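Plolline Squash League confirms fall schedule

The Plolline Squash League will open its season in September with 12 clubs and 197 registered players. Altov and Starinstead meet in the first round. 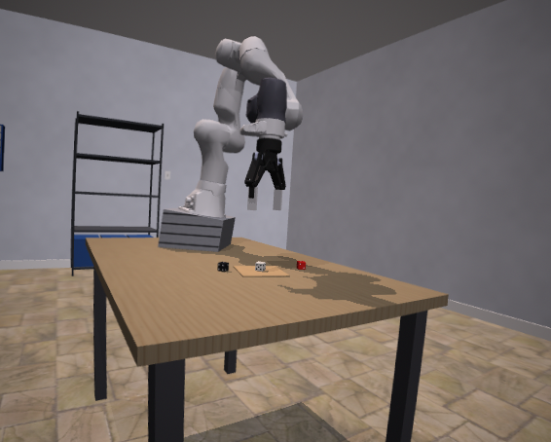
Robot arm over a wooden tabletop.

Matches remain best of five games. Schnyder hosts the finals -- seating capacity is 380.

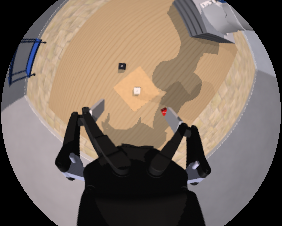
Ties on points are decided by games won, then by head-to-head result. Entries for the reserve division close in August.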